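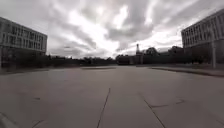 Wirker ground-plane and horizon module

Sold by Usesico, Toledo
Software license, one vehicle: $3,575
Item no. 209
Developer: Vollum
Delivery: download, license file by email

Wirker takes frames from a wide-angle camera and gives your planner three things: a mask of the ground it thinks can be driven on, an estimate of where the horizon is, and a heading correction drawn from long straight features such as slab joints, curbs and rooflines. It doesn't steer. It doesn't plan a route. If you don't already have a working planner, this is the wrong page and you should keep your money for now.

We carry a lot of perception software and send plenty of it back. Wirker stayed in the catalog after a long argument in November between Songül Güneş and Abelardo Apaza, which Songül won on most points. Abelardo's objections are printed further down.

What it needs

A calibrated wide-angle camera, rigidly mounted. The lens model matters more than the sensor. On an uncorrected wide lens the far tree line comes out as a curve, and a horizon fit that expects a straight line will happily report a roll angle that isn't there. Wirker ships with a calibration tool. The tool is slow and the manual for it is poor, so plan on an afternoon.

Wheel odometry or an IMU, timestamped on the same clock as the camera. Vollum lists this as "recommended." We list it as required.

A computer that can keep up. The module runs at 10 frames a second in its default setting. It can be set lower. It can be set higher too, and then the mask starts arriving late, with no warning in the log.

Color is optional. The module converts to gray before it does anything else, so a gray camera loses nothing. 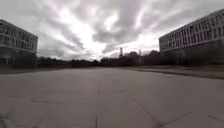
Slab joints and heading

The vendor literature makes a good deal of this feature, so we tested it where it ought to look its best: bare concrete, thin dark joints running off toward the trees, long buildings on both sides. If heading from joints can't be made to work on paving like that, there's no point trying it in a parking lot.

It does work, with conditions. A long joint running away from the camera gives a steady correction. Short ones crossing the slab contribute very little, and stains and cracks can be picked up as joints if the minimum length is left at the factory value. Raise it. We would like Vollum to raise it too and have written to say so.

The curb is the better feature. It's long, it's straight, and it marks something the vehicle ought to care about. The rooflines help as well once the lens correction is right, and do harm when it's wrong. Wajid Bugti in our test group now turns rooflines off for the first run at any new site and turns them on again after he has looked at the residuals. That's a sensible habit and we'd suggest copying it.

What we could not confirm is the claim that joint heading "replaces" satellite positioning on open plazas. It gives you a direction. It has no idea how far along the joint you are, and one slab looks a great deal like the next. Please don't buy it on the strength of that sentence.

Settings we changed from the defaults

Minimum joint length: raised
Roofline features: off for first run
Horizon smoothing: lowered, the default lags in a turn
Body mask: drawn by hand, see the notes at the bottom
Low-contrast flag: on (why it ships off, we have no idea)

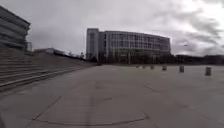
Steps, bollards and other bad news

Broad shallow steps are a hard case for any camera-only ground mask. The treads are pale, so is the plaza, and the risers are the only thing telling them apart. Wirker labels rising steps as undrivable most of the time. "Most of the time" is fine for a map overlay and useless as a safety function. Nothing in the license says it is a safety function, though the sales sheet comes close enough to make us uncomfortable. Descending steps approached from the top were outside our test altogether. Fit a range sensor.

Bollards are handled better. A near bollard breaks the ground mask cleanly. One farther down the row may be only a small dark smudge against the planting, and the mask can close over it. It opens up again as you get closer, so the question is how much stopping distance your vehicle wants. Work that out before ordering.

Curved seams in paving are ignored by the heading fit, which is correct behavior. We had expected them to be taken for an edge.

Blur costs you joints first, then curbs. Building outlines hold on longest. With the low-contrast flag on, the module tells the planner it has lost its joints. With it off, it goes on sending the last good heading for two seconds, and two seconds is a long way on a fast vehicle.

Objections on file (A. Apaza)

1. The price is high for a module that still leaves you needing odometry and a range sensor.
2. No source, and the file format for saved sessions is undocumented.
3. Every site in the vendor's demo set is flat. So was ours.
4. A competent engineer could write the horizon part in-house.

We agree with 1 through 3. On the fourth, Golnar Akbari on our support desk has tried, and would point out that the horizon part is the easy part.

Support and returns

Support from Usesico covers installation, calibration and the settings above. Bugs go to Vollum through us. Returns are accepted if the license file hasn't been activated. Once it has, you own it, so ask for the trial version first. The trial is complete apart from saved sessions.

Test notes
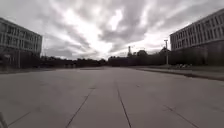

Toledo, 31st March. Overcast, with a bright opening in the cloud low over the trees. Parisa Babaei running the laptop, Wajid with the vehicle.

Part of the robot shows in the bottom left corner of the view, a thin dark piece, and on the first pass the module took its edge for a joint. Heading pulled toward it. The automatic body mask is supposed to catch this and didn't. Masked by hand, reran, pull gone.

Horizon fit good along the tree line. Dark band at the foot of the right building read as not drivable, correct. The pale objects in the planting strip were never labeled as anything, also fine, they're behind the curb.

Still to do: same plaza in hard sunlight, with shadows across the joints. Parisa expects trouble. Results will go on this page when we have them, and until then treat any sunny-day figure in the brochure as the vendor's own.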